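The Ledge by the Window

When Aslı Kaplan took over the workshop on the second floor of the Makris building, the long white counter under the window was the part she liked least. It was narrow, it ran the full length of the glass, and everything in the room ended up on it. Mail, mugs, screws in jar lids, a tape measure with no lock.

"I wanted to rip it out," she says. "Then I got a quote for ripping it out."

The quote was $1,110, which included patching the wall. She kept the ledge and spent part of January learning how to use it.

Her first rule was that nothing lives there overnight. Small items can be set down during the day, but they go back to a shelf or into a box before the lights are turned off. Her second rule covers the blind. It rolls down on a beaded chain, and anything tall standing on the ledge gets knocked over sooner or later, so tall things stay off.

Orestis Vlachopoulos, who shares the rent, was slower to come around. He repairs faucets and shower fittings for a few landlords in Storau and had been using the ledge as a parts shelf for 3 years in his last place. Now his fittings go on the floor side of the room, with the cardboard boxes, and he carries over what he needs.

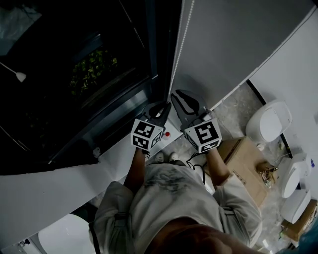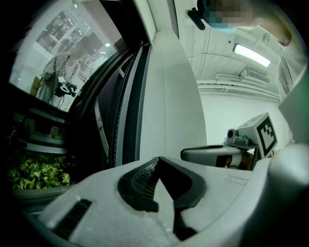 The floor took some getting used to. It has a speckled gray-and-white finish that hides dust well and hides washers even better. Orestis keeps a magnet on a string for the steel ones. The brass ones he has to find on his hands and knees, with a flashlight laid flat so they throw a shadow.

They shopped for storage in February and bought 2 shelving units from Stuvum, the plain kind with adjustable boards. One holds tools and the other holds whatever is waiting for a customer. Aslı labels the boards with masking tape and a marker. She tried printed labels for a while, but the contents changed too often and the old ones left glue behind.

Boxes are still a weak point. Mollov, the supply house down the street, packs everything in brown cardboard, and flattening the empties is a job both of them put off. Aslı now does it at four in the afternoon, before she sweeps. Orestis writes the date on any box that stays closed. If he hasn't opened it in two months, he sends the contents back or gives them away.

They have talked about widening the ledge with a hinged board that could fold down when the blind is up. Orestis has drawn it twice. Aslı thinks a wider ledge would just fill up faster – she has asked him to wait until summer, and to clear his boxes first.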